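The Long Way to a Clean Window
A month of afternoons with the Follik hand-held grippers, and the people who wear them 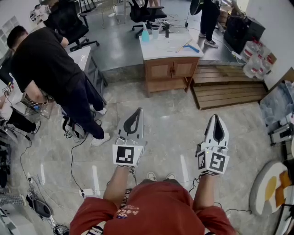 A gripper in each hand, green lights on, with the cleaning supplies waiting on the cabinet.

The first thing Elaine Meireles asked me, before my name or whether I'd found parking, was which hand I use to open a jar. I told her the right. She nodded and tightened the strap on the left one first. "Everybody babies the weak hand," she said. "So we start there, and by the time you get to the good one you've already learned how to put it on."

She was fitting me with a pair of Folliks, the hand-held grippers that a small company called Zalov has been leasing to workshops and research groups since last spring. If you've read anything about teaching robots household work, you know the general idea by now. A person does the job with a robot's fingers in place of their own, the motion gets recorded, and somewhere down the line a machine with the same kind of fingers has a go at it. What I wanted to know was a good deal simpler, and maybe a little selfish. I wanted to know what it's like to have the things on your hands all afternoon.

The Follik is a handsome object, I'll say that right off. The shell is white and tapers away from you, with a black pad at the business end and a square black-and-white marker down near the base so the system can work out where each hand is. A strap goes around your hand, a tiny green light tells you that side is awake, and after that you're more or less on your own. Elaine gave me a cloth to fold. I folded it the way a bear might fold it — with great sincerity and no corners.

It does get better, and sooner than I'd feared. By my third visit I had stopped looking at the shells and started looking at the cloth, and Elaine says that's the change she waits for in everyone. Valdir Rezende, who came to this work after years of hanging wallpaper, made the jump in one afternoon. Salma El Fassi needed a week and is now the steadiest of the bunch, with a lovely slow way of reaching for things that I tried to copy and never quite managed.

The package Zalov sends out is called the Achari plan, and it covers two grippers, the straps in three sizes, the markers, the cables and a year of phone support. There's also a scheduling program, Cullska, that hands out tasks and keeps the recordings in order. The plan allows for 300 recordings a week before anybody has to call and ask for more room. Elaine's group had 902 finished ones on the books in June, and Jucélia Falcão, who checks them, had thrown out 295 others that didn't please her. I asked her what makes a bad one. "Hurrying," she said, and then, after thinking it over for quite a while, "and talking with your hands."

I am a person who talks with my hands, so a fair number of those are mine.

Now for the grumbles, and I do have a few. The cables are my biggest. They loop toward your wrist, and I never stopped being aware of them when I reached across my body. A cordless version would be worth waiting for if you're in no rush. The straps are comfortable for the first hour and merely all right after that, and the smallest size was still too big for Margaux Arnaud, who pads hers with a folded sock. Cullska has a habit of giving you the same task four times running, which might make sense to an engineer but will test the patience of anyone who has already put that spray bottle down very nicely, thank you.

The phone support, on the other hand, is wonderful. I called twice, once with a real problem and once with a silly one, and got the same kind voice and the same amount of time for both. The grippers themselves feel sturdy, the pads grab well, and fresh markers went on without any fuss even for me, and I can't put a stamp on straight.

Would I lease a pair? For a group with room to spread out and someone like Elaine to run it, yes, gladly. For one person at a kitchen counter I'd say hold off, partly for the cables and partly for the company, because so much of what I liked was having other people nearby who were fumbling too. On my last visit Margaux set me a target of 100 good recordings before I could go home. I got as far as the squeegee, and then Salma put the kettle on, and Jucélia told me she'd count the rest if I came back.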